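I have been meaning to write up the hand-held grippers for weeks now, and as three of you have emailed to ask whether they're any good, I'd better get on with it. Short version: I love them. The long version has some grumbles in it.

For anyone new to the blog, I spend my evenings trying to teach a small robot arm to tidy up. The arm is called Castus and it is not a quick learner. Up to now I'd been driving it by remote, joint by joint, with a pair of sticks, which is about as much fun as buttering toast with a fishing rod. With a hand-held gripper you leave the arm switched off altogether. You hold the gripper yourself, you do the job yourself, and the recording goes off to be turned into something the arm can learn from.

My pair came on loan through the Medrano kit library, who will post you a set for a month if you pay the carriage both ways and promise to be sensible. You get two grippers, the cables, a charger and a printed booklet that I read twice and then lost. Setting up took me one evening (I had expected a weekend!) and most of that was spent hunting for the right lead.

The first thing I noticed was how natural the squeeze feels. Two fingers, blue rubber pads on the ends, and they close when you close your hand. I was picking things up within a minute. By the end of the first night I'd stopped thinking about my hands at all and was just moving stuff about, and I can't say that of any other bit of robot kit I've tried. 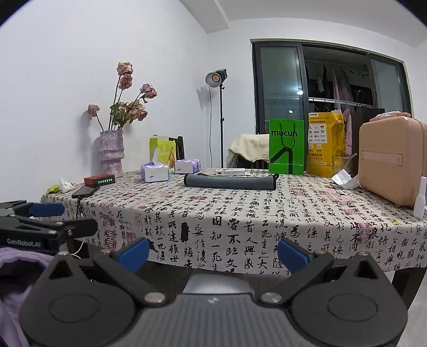 Soft things are where I've had the most fun. Cloth is a horror for robots, as anyone who has tried it will tell you, and with the sticks I never once got a folded towel to stay folded. With a gripper in each hand I can pinch a corner, hold it, bring the other side across and let go, and it feels close enough to using my own fingers that I don't get cross. Tissues are good practice too. Pull too hard and the whole box comes with you, so you learn to steady it with the other hand, and then of course the arm has to learn that as well.

Now the grumbles. They get heavy. It doesn't show in the first half hour, but after an hour my wrists were complaining and I had to shake them out between goes. I'd like a strap, or a rest of some sort. I also found that I stand differently when I'm holding them, elbows out like a chicken, and I had to move a chair before I could reach the back of the table without knocking into it.

Small flat things are hard. A coin is hopeless, and a bank card only works if you slide it to the edge first. I asked about this on the Plustedetti forum and got a very kind and very long reply from Leopoldo Arriaga, who has been using grippers like these far longer than I have. His advice was to slow right down, come in from the side and let the pad bend a bit before lifting. He was right about the slowing down. I still can't do coins.

As for numbers, I have 618 recordings saved so far, and I threw out a good many more in the first week before I got the hang of starting and stopping cleanly. Do be strict with yourself there. If you fumble, bin it and go again. I kept some fumbles in the first batch out of laziness, and Castus copied them beautifully, little shrug and all.

I've also learned to leave the table a bit of a muddle. My early recordings were all done on a bare worktop with one mug on it, and the arm fell to pieces the moment I put down a second mug. A patterned cloth, bags, boxes, a cable hanging over the edge, all of it helps, and it saves me clearing up before I start (a strong point in any hobby).

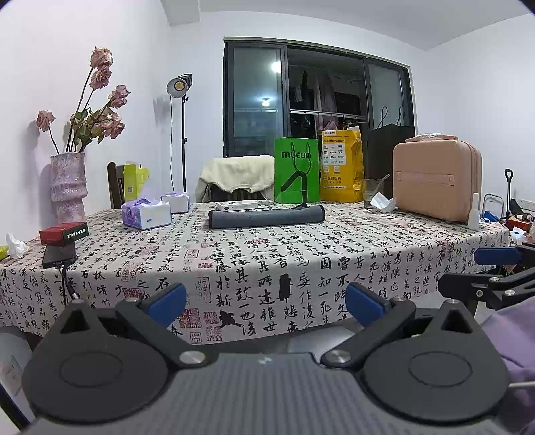
Both grippers up and the rolled grey piece in the middle of the table, lying on the cloth.

Would I buy a pair? I think so, yes, if I could split the cost. There are 5 of us in the Stultville group who would use them, and we've talked about passing a set round by the month. If you only want to play for a weekend then borrow, and do it soon, as Medrano had a waiting list when I last looked.

The loan runs out in February, so I have a bit of time left and a long list of things to try. Shoelaces are next. After that I want to have a go at zips, and at getting a lid back on a jar without chasing it across the table. If you've managed any of those with a gripper, please leave a comment and tell me how you held it.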